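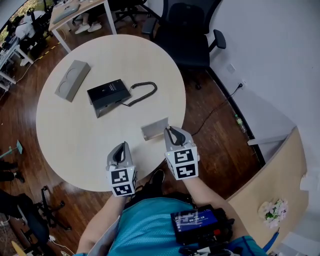 Kostley ist eine App für Hörbücher und Hörspiele, die es seit August auch in einer deutschen Fassung gibt. Ich habe sie 28 Tage lang auf einem Telefon und einem älteren Tablet benutzt und in dieser Zeit zwei Romane ganz und einen dritten zur Hälfte gehört. Gehört wird bei mir meistens nebenbei, beim Kochen, beim Bügeln oder wenn die Hände an einem runden weißen Tisch zu tun haben und ein kleiner hellgrauer Block an seinen Platz soll. Eine App muss dann ohne viel Tippen auskommen, und darauf habe ich besonders geachtet.

Die Anmeldung verlangt eine Mailadresse und ein Passwort, Zahlungsdaten erst beim ersten Kauf. Das Startpaket enthält 2 Guthaben, jedes Guthaben entspricht einem Titel, unabhängig von der Länge. Gekaufte Titel bleiben nach der Kündigung in der Bibliothek. Die Kündigung selbst findet man unter »Konto«, dort in der untersten Zeile.

Mein erster Titel war »Das Haus in Grovport«, ein Familienroman mit 119 Kapiteln, die meisten sehr kurz. Teemu Riihimäki liest ruhig und deutlich, in den Dialogen etwas zu gleichförmig. Die Großmutter und die ältere Schwester konnte ich bis zum Schluss nur am Text unterscheiden. Die Geschichte um das verschuldete Hotel trägt trotzdem, und die Aufnahme ist sauber – keine hörbaren Schnitte, keine Lautstärkesprünge zwischen den Kapiteln.

Weniger gut gefiel mir »Dobre«, ein historischer Liebesroman. Das Intro mit Musik läuft vor jedem Teil neu an und lässt sich nicht abschalten. Nach dem fünften Teil habe ich aufgehört.

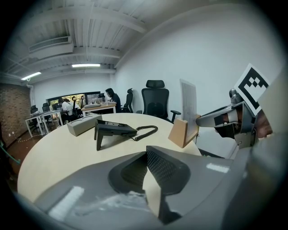

Die Bedienung ist im Großen und Ganzen gelungen. Der Knopf zum Zurückspringen ist groß, die Sprungweite lässt sich einstellen, und der Schlaftimer blendet langsam aus. Geschwindigkeiten gibt es von 0,5 bis 3, in kleinen Schritten. Was fehlt, ist eine brauchbare Steuerung, wenn man das Gerät nicht anfassen kann. Wer gerade einen großen grauen Greifer mit schwarzem Fingerpolster führt, möchte nicht erst das Display entsperren, um einen Satz noch einmal zu hören. Die Tasten am Kopfhörer springen bei Kostley immer gleich ein ganzes Kapitel zurück. Stileck, das ich vorher hatte, macht das besser.

Downloads liefen im WLAN zuverlässig. Der längste Titel belegte 280 MB, auf dem Tablet wie auf dem Telefon. Die Hörposition wird zwischen den Geräten abgeglichen, allerdings erst, wenn man die App auf dem ersten Gerät schließt. Zweimal landete ich deshalb einige Kapitel zu früh.

Pluspunkte: Klang, Timer, Titel bleiben erhalten.
Minuspunkte: Kopfhörertasten, Abgleich, Suche ohne Filter nach Sprecher.

Ich behalte das Abo vorerst. Sollte die Tastenbelegung mit einem Update geändert werden, ergänze ich das an dieser Stelle.

Stand: 09/07/2022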